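Section 2: Unpacking your case with the Wasis washing basket

Coming home from a trip is lovely, but the case in the hall is another matter, and it does have a way of staying there for a week. We suggest dealing with it on the first evening, before the kettle goes on if you can bear it - it takes less time than you would think.

Before you start

Give the basket a wipe with a soft, damp cloth and let it dry. If you have only just bought it, peel the label from the base first, as the glue is much harder to shift once it has been in a warm cupboard.

1. Choose a clear bit of floor with enough room for the case to open out completely. Lay the case down gently and undo the zip all the way round, keeping any stray sleeves out of its path.

2. Put the empty basket down close beside the open case, near enough that you can reach both without getting up. You will be moving things across a handful at a time, and a short reach is kinder to your back.
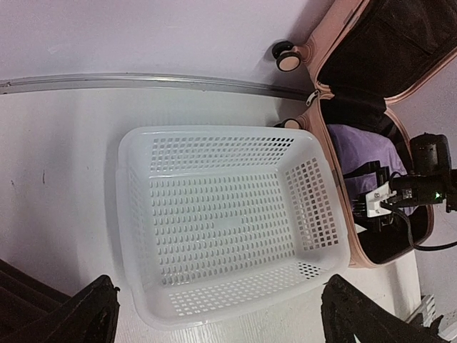
3. Take out the clothes that need washing and drop them in loosely. Please don't press them down, however tempting it is - the holes in the sides and base are there to let the air through, and they can't do much if everything is squashed flat.

4. Go through the pockets as you fill. Coins, tickets and the odd boiled sweet all seem to find their way into the machine otherwise.

5. Feel along the lining of the case for socks, then leave it open overnight to air before you put it away.

Note: Anything still damp, such as swimming things, should go on top or be hung up straight away.

Caution: Do not stand the basket against a heater or fire. Do not lift it by one side of the rim when it is full. Use both hands, one on each side.

If your basket arrives cracked, write to Arsen Horobets at our Stostside office and he will gladly send you another.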